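Wednesday, April

Picking up the candidate rumor tracker where Brian left it. The question for this week is still the narrow one: when a celebrity or business name gets floated for state office, how long between the first social post and the first item in a local news outlet, and does a party official comment before or after that item?

Brian Okoth pulled the posts for the Wanyama case overnight. 300 posts kept after removing duplicates. He used the same search terms as last time plus "exploratory," which we should have had from the start. The yard sign photo is in there under four different spellings of the name. Merged them by hand.
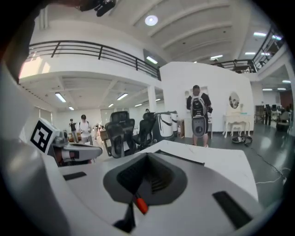
Gripper, orange tab at the tip of the recess.

Coding went slower than planned. The main trouble is category C, "denial." A flat "I am not running" is easy. "I have no plans at this time" is not, and Brian and I split on it in 7 posts out of the first batch. His view is that voters and reporters both read it as a maybe. Mine is that the code book says denial and we should follow the code book until we change it. Left them flagged. If we add a C2 for soft denials, everything from the Zemness case has to be recoded too, and that is two days of work.

Checked the Zemness timeline against the county filing page while waiting for the export. The committee paperwork was filed before the radio interview. We had it the other way around in the March summary. Corrected the sheet, did not touch the chart yet.
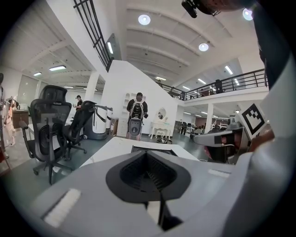 Second gripper held sideways, marker above it.

Export from Pidov finished at 2:40 p.m. It still drops the time zone on anything posted from a phone. Brian wrote a fix that guesses from the account's home state, which is fine for local accounts and wrong for anyone traveling. For the lag measure a few hours matters, so I turned the fix off and left those rows blank. 18 rows affected. None are first posts, so the lag numbers stand for now.

Lag for Wanyama, first post to first local story: 2 days. No party comment until after the story ran. Same order as Zemness, different from Clovero, where the county chair answered a question on camera before any paper had it. I would not read anything into three cases.
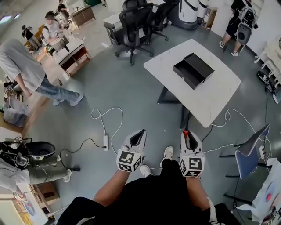
The Clovero file needs its domain record checked again. The campaign-style site went up with a donate button that led nowhere, and I want to know whether the registration came before or after the merchandise page. Brian thinks the merchandise came first. I taped a printout of both pages to the wall to compare them, and next to the white cubes with their black-and-white patterns it struck me that we have no fixed ID on any of our screenshots. File names keep changing when people re-save them. Proposing a short code printed in the corner of each one, assigned when captured and never reused. Will try it on Clovero first.

Called the county clerk's office about the petition signature deadline. The form on their site is last cycle's. The new one will be posted when it is approved, no date given. Used the old deadline as a placeholder and marked it in red.

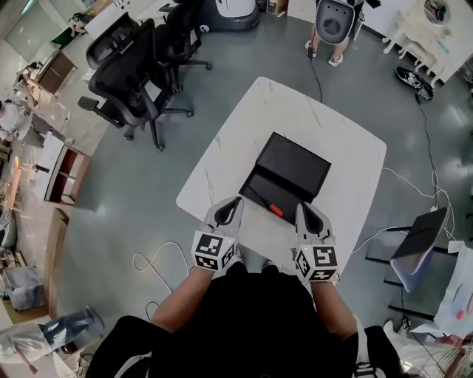 Also asked whether a write-in needs the same financial disclosure. The clerk's answer was yes if they raise money, no if they don't, and the form asks for a signature either way. Added that to the notes tab under "filing rules" so we stop looking it up.

To do:
Settle C versus C2 with Brian before anyone codes more Wanyama posts.
Redo the Zemness chart with the filing date moved.
Report the Pidov time zone problem again and attach the 18 rows.
Screenshot codes for Clovero.
Find the full audio of the radio interview. The clip we have starts after the host's question.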